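3.2 Sorting and folding on the bed
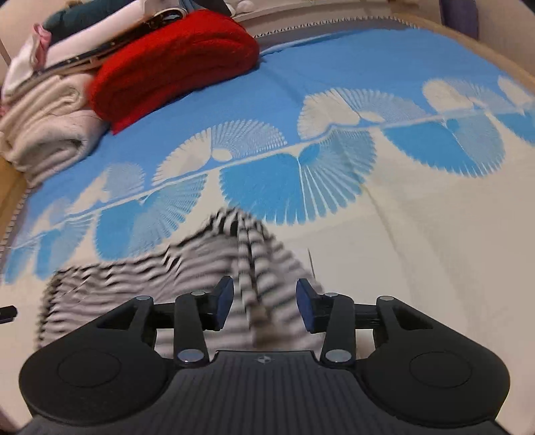

Figure 4. Striped fabric lying crumpled on a patterned bed sheet, with folded textiles at upper left.

Of all the surfaces people used for folding, the bed was the one we most enjoyed studying. It is wide, it is soft, and it lets a person spread out! In the Cerden households, 85 of the 600 folding episodes took place on a bed, and these were the richest in small decisions. Folded items gathered toward one side, while the middle stayed free for whatever came next. Figure 4 shows a crumpled piece next to a pile of folded textiles.

Stripes turned out to be a wonderful help in coding. Where cloth bunches, the bands crowd together and look darker; where it lies flatter, they open out again. Coders Nawal Amrani and Maham Niazi could follow a fold across striped cloth far more easily than across plain cloth, and they agreed on the fold lines in all but 7 of the striped episodes. A patterned sheet underneath (blue and cream in Figure 4) made the outer edge of plain items easier to find too.

We also looked at how people began. Most went for a corner first and pulled it outward before making any fold. A smaller group, 30 episodes in all, picked the cloth up by a high point in the middle and shook it, letting the corners fall where they would. This second way looks careless, but we came to admire it: on a bed there is plenty of room for the cloth to land, and the corners are then easy to reach. Section 3.3 compares both openings with those seen at tables.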